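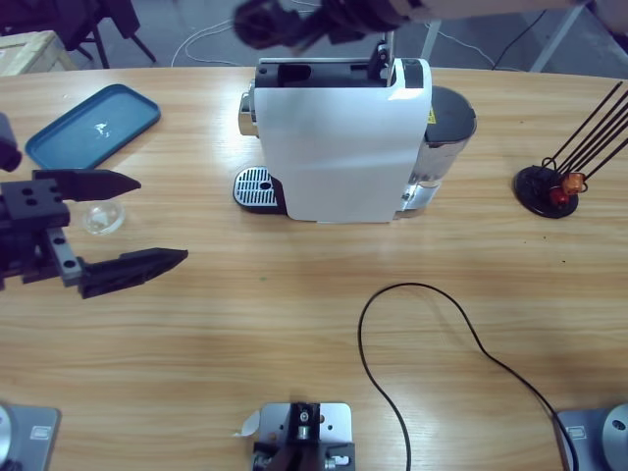 The Price of a Second Arm

By Lumturie Đorđević

Ask a small company what a robot costs and you'll get the price of the arm. Ask again a year later and the answer is much longer, and a lot more fun to listen to!

I spent part of December at Skorov, a small outfit in Eltwood that teaches two-armed robots to do kitchen and break room jobs. They were in the thick of next year's equipment plan, and I came away wanting to draw up a budget of my own, which is not something I ever expected to write.

Their list for the year had 83 lines on it. The arms took up two. After those came spare fingers, mounts, bolts, power supplies, cable in several lengths, a bench that doesn't wobble, and then the groceries. Yes, groceries. Coffee capsules are a budget line here, and a serious one (they went through 1,194 of them this year, a number the team recites with real pride).

The coffee job is a lovely one for planning purposes. There is a capsule to pick up, an opening to drop it into, a lever to deal with and a cup that has to end up in the right spot. One arm can be taught to do all of it in turn. Two arms can share it, one minding the cup while the other works up at the machine, and that is where the spending question gets interesting. A second arm means a second gripper and a second mount, and it also means more bench, more cable and more hours of setting up.

Skorov's way of deciding is to write down the job first, by hand, every motion. Motions that need two hands get a star. If the stars are few, they look for a clamp or a stand that can do the holding. A bracket from Mackay, the metal shop down the road, costs them 50 dollars and never needs a software update.

The surprise for me was fingers. They wear, they chip, they get swapped for a different shape when the job changes. Skorov buys theirs from Grukodent and keeps a full set on the shelf for every set in use, after a bad stretch when one cracked tip stopped the bench for days. Spares now go in the plan before anything new does.

Then there's the household stuff. They set aside 100 dollars a month for cups, trays and other things that get dropped, and I love that it's a line of its own. A team that is scared of breaking a cup will practice less.

The order goes out in January. Still open when I left: whether to get a third arm as a backup or put the money into a longer bench. The bench was ahead, mainly because the people who work at it every day kept bringing it up.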